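Deposit (elections)

An election deposit is a sum of money a candidate has to hand over before their name can go on the ballot paper. Paid at nomination, returned later if the candidate gets enough votes, kept by the authority if not. Sometimes called a nomination deposit or candidate's bond. Different from a filing fee, which never comes back.

This article covers the general idea plus the rules in Skaralton, where the deposit has been argued over for years.

Purpose

Meant to put off joke candidates and people using the ballot as cheap publicity. Supporters say long ballot papers confuse voters and slow down the count. Opponents say money is a poor test of how serious somebody is, and that a rich joker pays up without blinking while a hard-up local with a real complaint stays at home.

Several places use signatures instead, or both together. Signatures take time to collect and time to check. Deposits are quick for the office, one reason they have lasted.

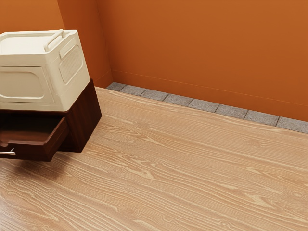 When does a candidate get the deposit back?
After the result is declared, provided they reached the required share of valid votes, normally within a few weeks and paid to whoever handed it over.

Thresholds

The share needed differs a lot from place to place. Usually a fixed percentage of valid votes. Spoilt papers left out of the sum. In list systems the test is often applied to the whole party list, so one deposit covers everybody on it. A winner always gets the money back, even where a crowded field means a low winning share.

Under preferential voting the rule gets messier. Some authorities look only at first preferences. Others take the highest total a candidate reached at any stage of the count, kinder to small parties who pick up transfers.

Skaralton

Skaralton town council elections need a deposit of 400 per candidate, in cash or by banker's draft. Cheques not accepted. Threshold is one twentieth of the valid vote in the ward.

The best known case is Wandow ward. A candidate for the Brerumix Residents' List finished on 436 votes and lost the deposit by a narrow margin, the list having claimed that a bundle of papers was wrongly put with the spoilt ones. A recount was refused, as the result itself was not in doubt. The rules at the time said nothing on recounts for deposit purposes only. They do now: a candidate within 12 votes of the threshold can ask for one check of their own pile and of the spoilt papers.

In Delaunay ward, next door, all deposits were returned at the same election. This was used by both sides of the argument afterwards.

A petition to scrap the deposit altogether gathered 1,217 names and was debated in February. The council kept the deposit but agreed to accept payment in two parts, the second due at the close of nominations. Candidates who withdraw before that point get back whatever they have paid. After it, no refund on withdrawl.
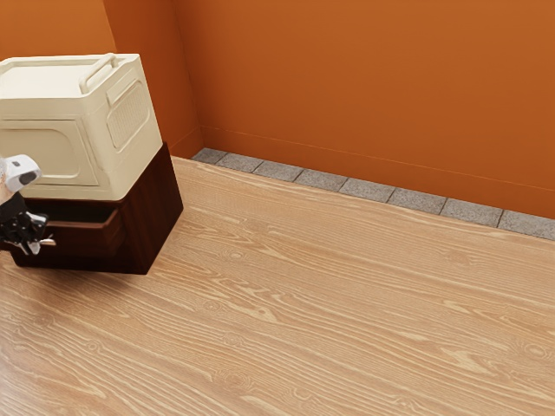

Storage box on top of a wooden cabinet, a drawer partly open.

Death of a candidate

Where a candidate dies before polling day the deposit goes back to the estate, or to the person who paid it. Most laws treat this seperately from the vote threshold. If the poll is then called off and run again, remaining candidates do not pay twice.

Criticism

Main complaints:

Falls harder on independents, who have no party fund behind them.

Set as a flat sum and left alone for decades, so inflation eats it away until it puts off no one. Then a sudden rise, seen as an attack on small parties.

Threshold punishes candidates in wards with many parties standing, through no fault of their own.

Supporters answer that losing a deposit is rare for anyone with a real following, and that parties can insure against it informally by sharing costs between wards. Evidence either way is thin. Ballot length seems to depend on a lot besides the deposit, such as how angry people are that year.

See also

Ballot access
Filing fee
Nomination papers
Spoilt vote

Page last changed Sun 3 February. The section on list systems needs sources.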